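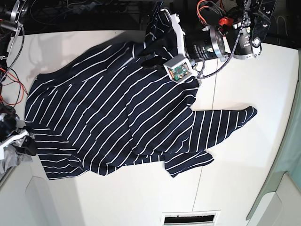 Striped shirt, left gripper on the fold. The small white camera housing sits right down on the fabric.

Search reviews, tools, parts
Wednesday, by Souad Salem

I've been using the Trundby finger set for our folding demos for a good few weeks now, and I have opinions! Quick version: I like the fingers a lot, I like the camera mount a little less, and the recording software that comes with the kit needs work.

We're collecting examples for a policy that's supposed to flatten and fold shirts. My target is 1000 usable episodes before we train again, and I'm the one driving the arms for most of them (Peiyu Xu takes the afternoons, bless him). So comfort and grip matter to me more than anything on the spec sheet.

Grip first. The printed fingers are stiff, and they take hold of a thin fold of cloth far better than the rubber-tipped Botinus pair we had before, which kept letting go halfway through a lift. Jersey, light knits, dress shirts, all fine. Towels are hit or miss. A thick hem will sometimes roll out sideways, and then you've got a ruined episode and you start over from the crumple.

The camera sits low by the fingertips, and that's great for seeing which layer you've picked up. It also means that on a low approach the housing ends up resting on the shirt and all you get is a blur of fabric. I've learned to come in a bit steeper. Peiyu hasn't, and you can tell which episodes are his from the wrist video alone. The board is open at the front too, and I'd happily pay extra for a snap-on cover.

Stripes, by the way, are wonderful for this. When I review an episode I can see every twist in the cloth from the way the lines bend, where on a plain black tee I'm guessing. Do mix in plain ones though, or your model will only ever know stripes.

Now the software, Flostero. Recording is one pedal press and it's never dropped an episode on me. Labeling is another story. There's no way to mark a grab as "missed, then recovered," and I want to keep those! They're some of the most useful examples we have. I've been typing notes into the filename like it's 1998. Scrubbing gets sluggish once a folder goes past 290 episodes, so split yours up early.

Setup took me around 10 minutes per arm, screws included. Cable clips aren't in the box, so order some.

Would I buy it again? Yes for the fingers, and I already have a spare set on the shelf. I'd skip the bundled software if you've got your own recorder. Next up is the Boonyarit soft-tip set, mostly to see what it does with towels.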